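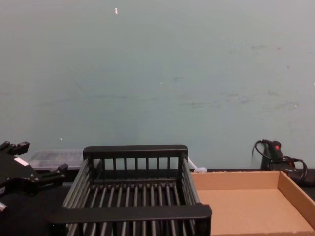 I have lived with a dishwasher for nine years and I still own a dish rack, which tells you something about the dishwasher. The rack has outlasted two sets of plates and a marriage, and in that time it has dried perhaps a dozen items that were meant to be dried on it. The rest of its career has been in storage. An empty dish rack like this black one, all slats and rods with nothing on them, is a rare sight, and I'd give it until lunch. Even the shallow cardboard tray next to it will hold a set of keys by evening.

My friend Reet Mockus is firmly against this. She believes a rack is for dishes, a drawer is for tape, and a person who can't tell them apart needs help. I have seen her drawer. It took both of us to close it.

A roll of tape lying flat on the rods of a rack is, to my mind, a roll of tape you can find. Put it in the little organizer box with the clear lid, where it belongs, and you will be buying another roll in November.
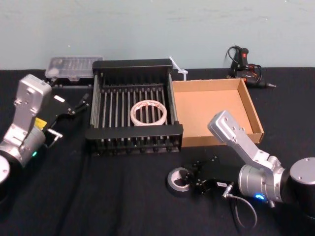 The case for the wrong place

Stores will happily sell you the right place. I once paid 48 dollars for a Fendo drawer system that asked me to decide, forever, where batteries live. I decided. I have not seen a battery since. 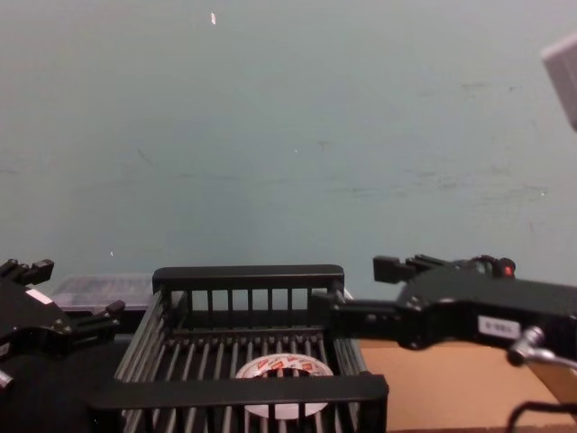 The rack makes no such demands. It has no lid and no labels, and dust falls straight through it – onto the table, I admit, but the table was dusty anyway. Reet says that's a poor argument for a piece of kitchen equipment. She said it while looking for her scissors, so I let it go.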